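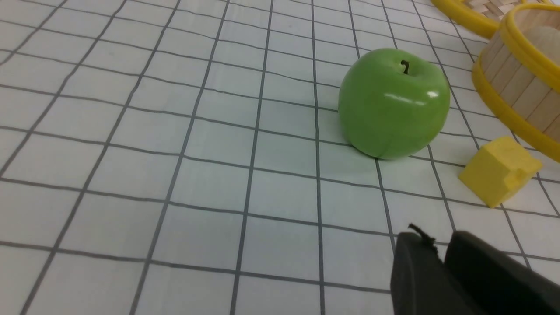
When should a robot cell's reset rules be written down? Before the first trial, with a version number.

Our Trelley procedure had drifted by October, so I rewrote it. Objects go back to grid cells, never "near the basket".

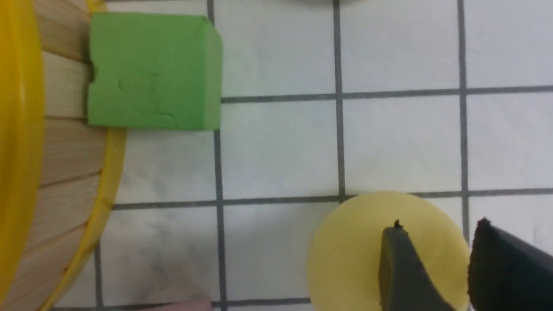 Foam blocks get their own clause -- a chipped one stays in use until its replacement is logged. Of 769 trials checked, 57 had no reset entry. Those are now excluded. 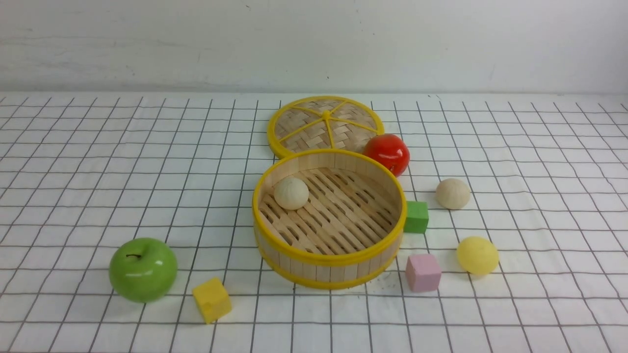 Dmytriv replied that grid cells mean little if the cloth ripples, and asked for a flatness check per shift. Added as clause 6.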